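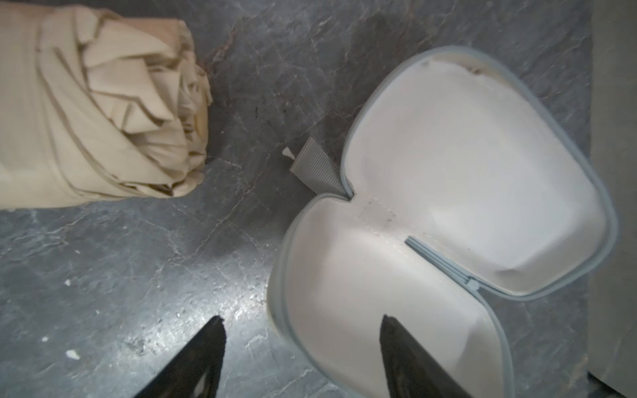 Firkus folding umbrella: two months of daily use

I have been through a fair number of cheap umbrellas. They usually last one winter, sometimes less, and the fault is nearly always the same: a rib bends back in the wind, the joint goes loose and after that the canopy never sits flat again. When the last one gave up outside Cavcombe station I decided to spend a bit more and bought the Firkus folding model for 24 pounds.

What you get

The umbrella comes in a plain card sleeve with a wrist loop already fitted. There is also a fabric cover, which I lost within a week and have not missed. It weighs 164 grams on my kitchen scales without the cover. That is light enough to leave in a work bag, though you do notice it in a coat pocket. Folded down it fits upright in the side pocket of my rucksack with the handle sticking out at the top.

Opening and closing

It is a manual umbrella, so there is no button. You push the runner up until it clicks. The catch was stiff at first and I pinched my thumb on it twice, but it has eased off since. Closing takes two hands. Press the catch, pull down, then shake the ribs in and wrap the strap round.

The strap is the part I like least. It is short, and if you have not folded the panels neatly the fastener barely meets. Yasmine Zerouali, who I share an office with, has the older version and says hers had a longer strap. I would happily have had that one.

In the rain

The canopy sheds light rain well. After a long downpour it holds more water than I expected and needs a good shake before you go indoors. I stand it open in the bath overnight and it is dry by morning. If you put it away damp it smells, as they all do.

Coverage is fine for one person with a small bag. With a large rucksack on, the bottom half gets wet. Two people can share it for the length of a street and no further.

In the wind

I walk over an exposed bridge on the way to work, so this mattered to me. The canopy has turned inside out three times so far. Each time it went back with a push and the ribs look straight. My old Kenier would have been in the bin after the first of those. In a proper gale I still put it down and use my hood.
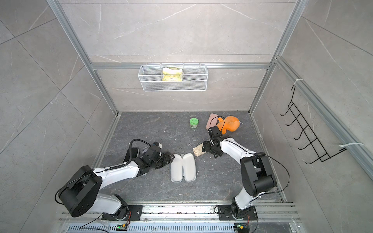 Grey marble pattern on the floor, white case lying flat.

Compared with the others

The Mamani compact is the one most shops near me stock. It is a little shorter when folded and it opens with a button, but it costs 46 pounds and the handle is slippery when wet. The Kenier is cheaper than both. It is all right for a car glovebox and I would not rely on it for more.

Niggles

– Strap too short, as above.
– The handle picks up marks easily. They wipe off with a damp cloth.
– Spare parts are not sold separately. I asked by email and the reply took nine days.

Would I buy it again?

Yes, at this price. I would not pay Mamani money for it. I will add a note in July if anything has worked loose.

Posted 1 Jun 2019 by Afroza Samarakoon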